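Room Chores and Machines — Your Questions, Quick Answers
Taltham Guest Rooms, housekeeping page
Updated March 30, 2018

Do you use robots to clean the rooms?

No. We looked into it. Floors in the corridors, yes, a machine does those at night. Rooms are done by people.

Why not the rooms, if the corridors work?

Corridor is flat and long and empty. A room has slippers, cords, bags, a chair somebody moved. The Cimeo floor unit did fine on plain wood and then stopped dead at a phone charger. Every time. We ran it in 9 rooms and got through 8 with somebody walking behind it, so no labor saved there.

What about an arm? I saw a video of one folding towels.

We saw it too. Ask how long the towel took. Cassim sent us a quote for an arm on a wheeled base, plus the person to mind it. Towels only. Didn't do bottles, didn't do desks, couldn't manage the bathroom door if it was half shut.

Which job would you hand over first?

The desk. Everybody guesses the bed or the toilet, but the desk eats the minutes. Water bottles, remote, phone, glasses, whatever the guest has put down. Each thing gets picked up, wiped under, and put back or left alone depending whose it is.

Isn't a water bottle easy?

For a hand, sure. Two at once, by the caps, and away you go. For a gripper it's thin plastic that gives when you squeeze, clear so the sensors have trouble finding it, and sometimes lying on it's side.

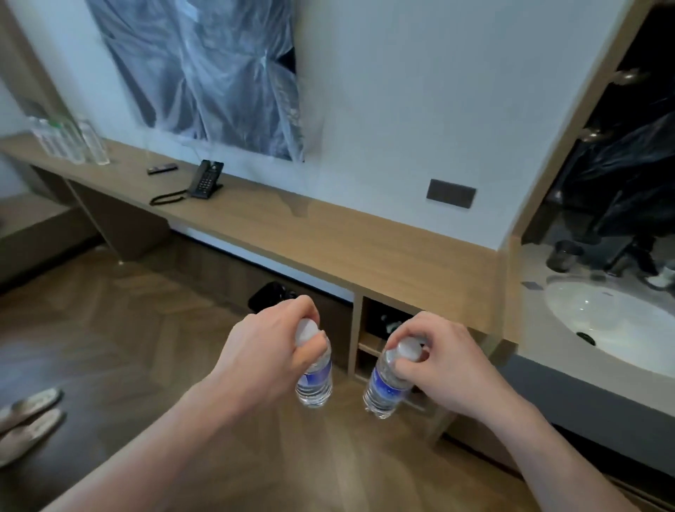
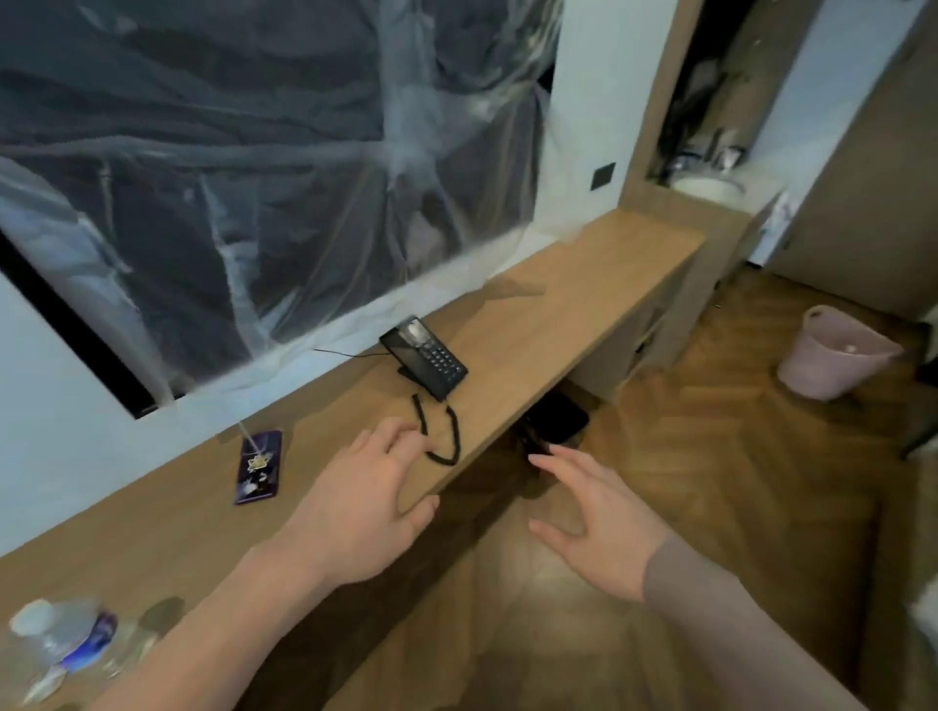 Desk counter with the room phone, bottles and bare hands, one room.

And the phone cord?

Worst item on the desk. Coiled, springy, never in the same loop twice. You nudge it over with one finger and wipe. The people we talked to at Cimeo said cords and anything soft are still a lab problem. Same goes for loose plastic wrap, it moves when you touch it and it shines.

Can a machine tell my things from the hotel's things?

Not reliably, no. Our staff know that a cell phone stays exactly where it is and the remote goes back by the TV. A machine knows what you teach it, and then a guest brings something new. We don't want to be the ones explaining a lost earring.

Do I need to do anything on machine nights?

Only if you're on the ground floor. Don't leave shoes or trays outside the door between 1 and 4. The unit goes around them but it takes forever and beeps.

It's noisy. Can it be turned off?

Call the desk, we'll send it to the other wing. It's no louder than a vaccum but we know, 2 a.m.

Will it scratch the wood floors?

Hasn't so far. Soft rollers, barely damp pad. Our Vikutwood building went up in 1958 and the corridor there still gets done by hand — the boards aren't level and the thing gets stuck on the lip by the stairs.

Are you replacing staff?

No. Nobody's hours were cut when the floor unit came in. Night shift got moved to linens, which they asked for.

What would change your mind about rooms?

A machine that clears one ordinary desk, with a cord on it, 99 times out of 100, no minder, nothing dropped. Doesn't have to be fast. We're meeting both suppliers again in June and will update this page after.

Can I opt out of all of it?

Yes. Tell the front desk at check-in, or hang the gray card on your door.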